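Office chair

From Besten, the household and workplace encyclopedia

An office chair, also called a desk chair or task chair, is a seat intended for use at a desk, usually mounted on a single central column that swivels and stands on a wheeled base. It is among the most adjusted and least understood pieces of furniture in the modern workplace, most owners having found one lever that does something and left the others alone.

Contents
1 Origins
2 Construction
3 Placement and etiquette
4 Regional usage
5 See also

Origins

Clerks of the early nineteenth century generally worked standing at a sloped counter or perched on a high stool, neither of which encouraged lingering. The swivel chair spread through offices in the second half of the century, together with the typewriter, the filing cabinet and the memorandum. Early models were made of wood and iron, and many had springs, which were advertised as healthful and were chiefly noisy.

Through much of the twentieth century the chair served as a guide to rank. Typists received a small seat and a narrow backrest, supervisors received arms, and directors received leather and a back tall enough to be seen over. The Talumier catalogue, long a fixture of Canadian purchasing departments, listed its executive line as model 2848 and its clerical line as model 993, and firms were known to refuse a transfer between the two without a matching change in title.

Construction

The usual base has five arms, each ending in a caster. Four-armed bases were common until it was observed that people lean back in chairs, a habit that had apparently escaped the attention of the trade for several decades. Casters are sold in hard and soft versions, the hard intended for carpet and the soft for bare floors, and are routinely fitted the other way around.

Seat height is normally governed by a gas cylinder. A cylinder near the end of its life lowers the sitter gradually over the course of a meeting, an effect often mistaken for fatigue.

Backrests may be upholstered, moulded or strung with mesh. Mesh was promoted for its coolness in July and has been regretted in unheated Prairie offices ever since. The Flavano company briefly offered a backrest with 9 separate adjustments, and replaced it with one offering 2, which sold better and drew fewer letters.

Placement and etiquette

A chair not in use is by convention pushed in to the desk. The practice keeps aisles clear and is honoured mainly by people expecting visitors. Armrests complicate matters where they are set higher than the underside of the desktop, in which case the chair stops short and stays there.

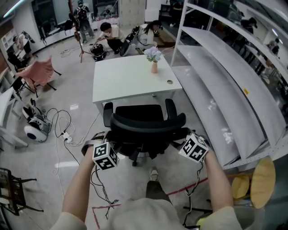

An office chair with padded armrests at a white desk.

Adjusting a shared chair is considered a minor discourtesy, and failing to adjust it back a somewhat larger one. In workplaces with unassigned desks, a favoured chair may migrate between floors, sometimes with a strip of masking tape on the underside asserting a claim that has no legal force.

Regional usage

In Canadian English "office chair" and "desk chair" are used interchangeably, while "task chair" is confined to catalogues and to people who have recently read one. The Bakhtiari glossary of furnishing terms gives "computer chair" as a further synonym and marks it as informal, a judgment disputed by no known authority.

See also

Chesterfield (furniture)
Footrest
Standing desk
Stool

This article was last edited on 18th February.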